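Gripper build, part 4: fingers, pads and soft things

10 August 2024

Part 3 ended with the arm moving and the gripper opening and closing on command, which is a low bar. Since then I have replaced the fingers, rewritten the close routine and thrown out one motor driver. Notes follow, in no particular order of importance.

For anyone arriving from a search engine: this is a small arm on a bench in the shared workshop at Pacheco. The arm is a kit, much modified. The gripper is my own design and the controller firmware is called Grokwood, for reasons that go back to a bad evening in June and will not be covered. The goal is to handle cloth and bedding. Rigid blocks were solved well enough by part 2.

Fingers

The first set had flat parallel faces. They were fine on blocks and poor on fabric. A flat face wide enough to be stiff is also wide enough to push the cloth away before it closes on it. Mattes Kohlhase suggested going to a beveled jaw with a narrow inner edge, and drew it on the back of a parts bag. I printed his drawing more or less unchanged.

The new pair is dark, matte and ugly. Each one has a broad lower block that takes the bolts and a thinner jaw plate on top that does the work. The outer face slants away so the finger can slide under a fold without plowing it. The inner edge is straight. All the clamping happens along that one line.
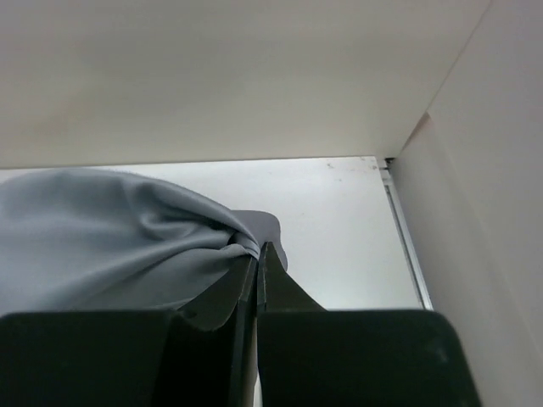 Clamping along a line has a cost. The load on the cloth is concentrated, so thin woven stuff can slide sideways out of the jaw if the arm accelerates hard. Anything with a pile to it holds much better. I limited the wrist acceleration and the slipping mostly stopped on the woven samples too. A longer jaw plate would help more, but then it flexes, and I have already been through that with version 2.

Alignment took longer than printing. The two inner edges have to meet along their whole length or the cloth is only held at one end. My first pair met at the tip and stood open lower down. I shimmed the left block with tape, then with thinner tape, then gave up and re-cut the mounting holes as slots. With slots you close the jaw on a strip of paper, nudge until the paper drags evenly, and tighten. It takes five minutes and survives a day of use. If you are copying this, cut slots from the start.

A sliver of daylight between the jaws low down is fine as long as the contact line above it is continuous. I spent an afternoon trying to get rid of it and the grip did not change.

Close routine

The old routine drove the motor to a fixed position. On cloth this is useless, given that a single layer and a bunched fold are different thicknesses. The new one works as follows:

1. Open to the commanded width.
2. Close at full speed to 11 mm.
3. Drop to slow speed and watch motor current.
4. When current stays above the threshold for 43 ms, hold there.
5. If the jaw reaches zero without crossing the threshold, report an empty grip and open again.

The 43 came out of trial and error and I would not defend it. Shorter and the routine trips on friction spikes. Longer and it squeezes hard before it reacts.

Step 5 is less reliable than I want. Very thin cloth between the jaws barely changes the current, so the firmware sometimes reports empty with fabric in its teeth. Humaira Gondal thinks the fix is a second reading after a small lift, comparing wrist load before and after. She is probably right. It means recalibrating the wrist sensor, a job I have put off twice.

The control loop now runs at 500 Hz. It ran slower before, on the old Cateo driver, which added enough lag that the slow phase overshot. The replacement is nothing special. Tarcísio Toledo had a spare and I soldered a new connector on it. The Cateo board is in the free bin by the door if someone has a use for it on a conveyor or a fan.

The bench

Lining the work area with white and off-white panels was Nayara Prado's idea, and I resisted it on grounds of cost. I was wrong about that. The wrist camera used to hunt for exposure every time the arm turned toward the tool wall, and the segmentation fell apart with it. With a plain light surface underneath and a plain wall at the side, the fabric stands out and the background stays dull. Lighting is diffuse. I tried a single bright lamp for a day and got shadows inside every fold that the software took for edges.

There is a metal rail where the surface meets the side. It reflects, and in some wrist poses the camera picks it up as a bright line. I mask it in software. Matte tape would be the proper answer.

Soft objects with some weight

Cloth alone is only half the job. The pillow tests use a cream one with a dimpled cover and a blue cloth lying across part of it. The dimples are a decent stress case for the depth estimate, with a repeating pattern and very little contrast. Stereo matching hates that kind of surface. The cartoon on the corner is the easiest feature on it and the tracker locks to it at once, so I score runs separately depending on whether it is in view.

The approach is the hard part. The jaws come in open, with one tip on each side of the intended grasp point, and have to stop before they press in. A pillow gives way, so contact force rises slowly and the arm can sink a good distance before anything registers. I set the approach to stop 7 mm short of the estimated surface and do the rest in the slow phase.

The cloth on top is easier. Where it is bunched there is a ridge to grab, and the planner goes for ridges. Where it lies flat on the pillow, the planner wants to pinch both layers together, and it has no notion of which one it was asked for. Adalberto Batista has offered to look at the layer problem using color, given that blue on cream is about as separable as it gets. I would like something that also works on white on white, but I will take what I can get.
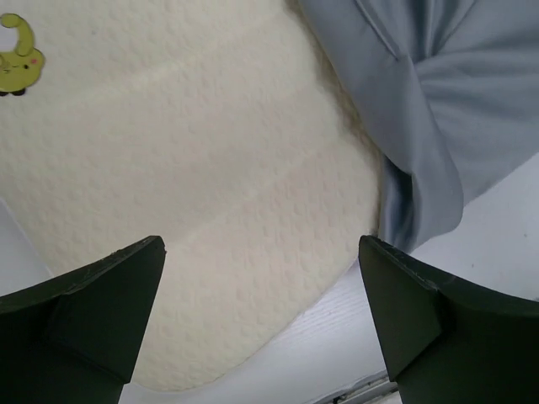
Still to do

- Recalibrate the wrist sensor and add the second reading after lift.
- Tape over the rail.
- Move the finger mounts to steel inserts. The printed threads are wearing.
- Publish the finger files. They are in the Fesitura folder on the workshop drive at the moment, with bad names. I will rename them before anyone has to look at them.
- Write down the slot dimensions somewhere other than on the bench itself.

Part 5 will cover the wrist sensor, assuming the calibration goes through.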